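Jora Name Lookup: Getting Started
Section 3. Adding a name and its meaning

Okay, so you've got your account and you've picked a display name. Now for the fun part! I'm Ebise Admasu, I look after the name pages on Jora, and I wrote this section after answering the same emails all summer long.

Before you type anything, search for the name. Try a few spellings, with and without accents. Somebody added Wollard as a surname in July and three more people added it again the same week (I merged them, it took me an evening).

1. Click Add a Name at the top right. If the button is gray, your email isn't confirmed yet.

2. Type the name the way its owners write it. No all caps, please.

3. Choose First name, Surname or Place. If it's more than one, pick the one you know best and tick Also used as. Brerkside is filed under Place, but you can tick Surname if you've met one.

4. Write the meaning in your own words. You get 4000 characters, though most of the good entries are a short paragraph.

Note: "It means a strong and loyal person" is a personality reading. Those go in the Opinions box further down the form, and you're welcome to go wild in there.
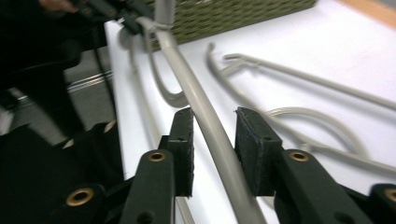

5. Fill in Say It Like This. Break the name into chunks with hyphens and put the loud chunk in capitals. You don't need phonetic symbols. I can't read half of them myself, and I've been doing this for years.

6. If you'd like, record yourself saying it. Keep it under 22 seconds, say the name twice, and leave a little gap in between. Skip the "hi guys" at the start.

7. Under Source, tell us where you got the meaning. A dictionary, a baptism book, your grandmother, all fine, just say which. For Kahsay we have two entries from two families who say it differently, and I've kept both.

8. Press Preview, read it out loud, then press Send.

Caution: Preview doesn't save your work! If you close the tab there, it's gone. Use Save Draft if you need to walk away. Drafts stay in your account until you delete them.

Caution: don't paste from other name sites. I check, and a copied entry gets taken down along with its recording.

Your entry will show as Waiting until I or one of the other editors has read it. When I last looked there were 1341 in the line, so please don't send it again if it seems slow. You can still fix typos while it's waiting (open My Names, then Edit), but changing the spelling of the name itself sends you to the back of the line.

Section 4 covers nicknames and short forms, which have their own form.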